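How to keep bread from going stale (and which advice to ignore)

By Yaa Sarpong
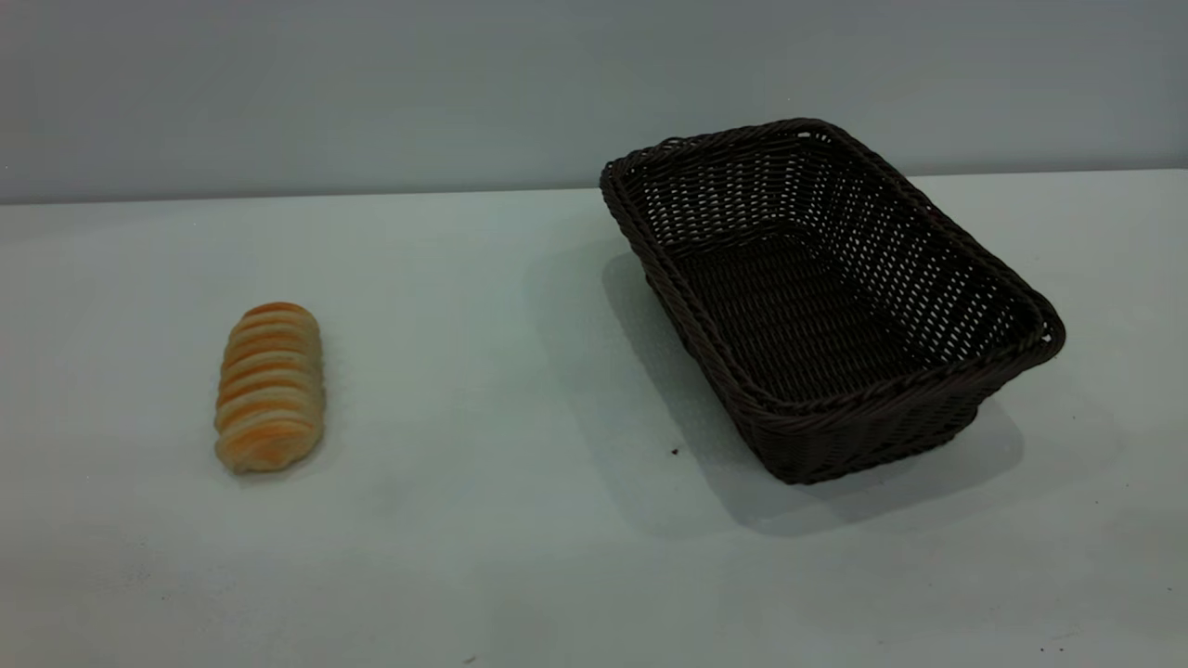
Should you keep bread in the fridge?

Keep it out of the fridge unless your kitchen is so warm and damp that mould arrives before you can finish the loaf. Bread goes stale faster at fridge temperature than it does on the worktop, and the freezer beats both.

I have written household pages for long enough to distrust any tip that comes with the word "hack" attached. Bread attracts more of them than anything else in the kitchen. Put a stick of celery in the bag. Put a sugar lump in the bag. Buy the special bag. I've tried most of these at home, and a good number did nothing I could detect.

What follows is how I store bread now, with my doubts left in.

What staling is

Most people think stale bread is bread that has dried out. That's part of it. The larger part is that the starch, which softened and took up water in the oven, slowly firms up again as the bread sits. A loaf sealed in plastic will still go firm after a few days even though hardly any water has left it.

This matters because the cures for drying and the cures for firming are different. A tight bag stops drying. It does very little about the starch. Cold (but not freezing) temperatures speed the firming up, so the fridge is a poor place for a loaf you want to eat fresh. Deep cold more or less stops it.

Mould is a third problem and has its own rules. It likes warmth and trapped moisture. So the airtight bag that keeps your crumb soft is also the bag that grows the blue spot on the heel. Every method of keeping bread at room temperature is a bargain between these, and anyone who says their box has solved all of them is selling a box.

Step 1: Let it cool properly

If you've baked it yourself, or bought it still warm, leave it on a rack until there is no warmth in the base. A big loaf can take hours. Steam trapped in a bag turns into water on the inside, and you get a leathery crust the same evening and mould soon after.

I know the smell makes this difficult. Cut the end off and eat it if you must, then leave the rest alone.

Step 2: Sort it by type

Advice that says "bread" and means all bread is where most of the trouble starts.

Crusty white loaves and baguettes: paper bag, or cut side down on a board with a cloth over the top. The crust stays decent for a day. By the second day it needs the oven. Plastic ruins the crust by bedtime.

Sourdough and rye: these keep longest. Cut side down for the first day or two, then into a bread bin. I'm told by every baker I meet that sourdough "never goes mouldy". It does. It takes longer, that's all.

Soft rolls and milk breads: sealed bag straight away once cool. There is no crust worth protecting, and they dry out very quickly because they're small.

Filled or iced things: follow the label or ask the baker. If there's cream, custard or meat involved, it goes in the fridge and you put up with the texture.

Sliced supermarket bread: leave it in its own bag, twist the neck and tuck it under. The bag it comes in is fine. I can't think why people decant it.

Step 3: Choose the container, cheaply

I've used enamel bins, wooden bins, a linen bag from Serkerent, a lidded crock and a carrier bag. The differences are smaller than the prices suggest.

What you want is something that slows the air down without sealing it off. An ordinary bread bin with a lid that doesn't quite fit does this. So does a large saucepan with the lid slightly off, which costs nothing if you already own the saucepan. Open baskets are for serving. They look nice on the table, and bread left in one overnight will be hard in the morning.

The linen bag was pleasant to handle. The bread in it dried faster than the same loaf in a bin, and when I wrote to ask about that I was advised to keep the linen bag inside a bin. Draw your own conclusions.

Then there are the waxed wraps. Reneo makes a popular one, and my friend Séverine Fleury swears by hers. I found it useful for a half loaf and useless for anything long. It also needs washing in cool water and hanging up to dry, and in my house it spent more time over the tap than round the bread.

Whatever you choose, brush out the crumbs every week and wipe the inside with a little white vinegar. Let it dry fully with the lid off. Old crumbs carry mould to the next loaf, and this one habit has done more for me than any container I've paid for.

Step 4: Freeze on the day you buy

This is the only method I'd defend in an argument. The usual mistake is to freeze bread on day three, when you notice you aren't going to finish it. The freezer doesn't improve anything. You get back what you put in, perhaps slightly worse.

Decide on the first day how much you'll eat in the next two. Freeze the rest.

1. Slice loaves before freezing. Rolls can go in whole.

2. Wrap tightly and press the air out. A plain freezer bag is good enough for a few weeks. If you want to keep bread longer, wrap it in foil first.

3. Write the date on it. You will not remember.

4. Spread slices or rolls out in the bag while they freeze so they don't weld into a block. Give the bag a knock on the worktop after a couple of hours.

Some pages say bread keeps for six months in the freezer. It will certainly be safe. I'd want it eaten within 6 weeks, as after that it starts to taste of freezer, and no amount of toasting hides it.

Step 5: Bring it back

Slices go straight from the freezer to the toaster. No thawing needed.

For whole rolls, thaw at room temperature in the bag until soft, then heat in the oven at 180°C for 8 minutes. Eat them at once.

For a stale crusty loaf, run the crust briefly under the cold tap, or flick water over it with your hand if that feels reckless. Put it straight on the oven shelf at 180°C until the outside is crisp again. I was very doubtful about this one. It works well. The heat softens the starch and the water stops the outside scorching. The catch is that it works once, for an hour or so, and then the loaf is worse than before. Only refresh what you're about to eat.

The microwave will soften a roll in seconds, and it will be like rubber shortly afterwards. I'd use it for a bacon sandwich and nothing else.

Tips I tried and wouldn't repeat

Celery in the bag. The theory is that the celery gives up moisture to the bread. My bread tasted faintly of celery. It may have been a little softer. I didn't care by then.

Sugar lump in the bin. No difference that I noticed.

Half an apple. As with celery, but it also goes brown and brings fruit flies.

The "staling guard" disc from Cele. A round clay thing you soak and put in the bin. A wet object in a bread bin in June is an invitation to mould, and mine accepted it.

Storing the loaf in the cold oven. Fine until someone turns the oven on.

What about the mouldy bit?

Throw the loaf away. I grew up cutting the spot off, and plenty of people will tell you they've done it for years without harm. But bread is soft and full of holes, and mould can spread well past the part you can see. With sliced bread, bin the whole bag. Don't sniff it to check either.

Stale bread with no mould on it is perfectly good food. Breadcrumbs are the obvious use: tear it up, dry it in a low oven, crush it, keep it in a jar. A bread pudding will use up 300 g without trying. Croutons need oil, salt and more attention than recipes admit, because they go from pale to burnt while you're looking for a spoon.

From readers

Dayana Bermúdez wrote to say that she keeps everything in the fridge, toasts every slice, and has never thrown a loaf away. Fair enough. If you toast all your bread, the fridge argument mostly falls apart, and the slower mould is worth having. I still think the freezer does the same job better, but I wouldn't move her bread.

Surachet Srithong asks whether the Bumden bread bin, with its little sliding vents, is worth the money. I borrowed one for a fortnight. Open the vents and it behaves like a bin with a loose lid. Close them and it behaves like a bin with a tight lid. It's well made, and I gave it back.

Paweena Chaimongkol wants to know if buying smaller loaves would make all of this unnecessary. For one or two people, very probably. Small loaves cost more for their weight, so work out what you throw away in a month before you decide. My own sums came out in favour of the large loaf and the freezer, though only just.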